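Packing Small Items in a Gift Box
Student Project Report, Packaging Group 2
Prepared by Eyerusalem Habte and Obsa Hadgu

The project examined how hair accessories and small packets may share one shallow tray.

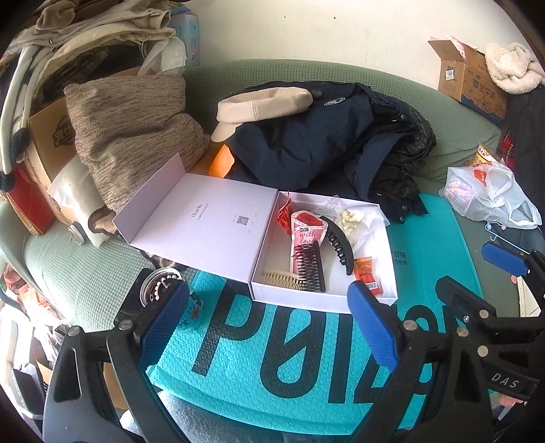 Work was carried out at a sofa in the Tefera residence. The claw clip was treated as the largest item, and smaller packets were assigned to the remaining space.

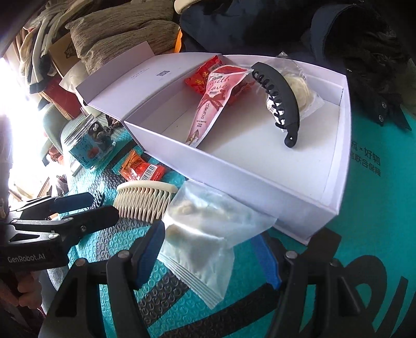

The group recommends further study of dividers. The budget was 200.

Related reports
Folding Winter Coats
Sorting with Jars
Prondari Shelf Study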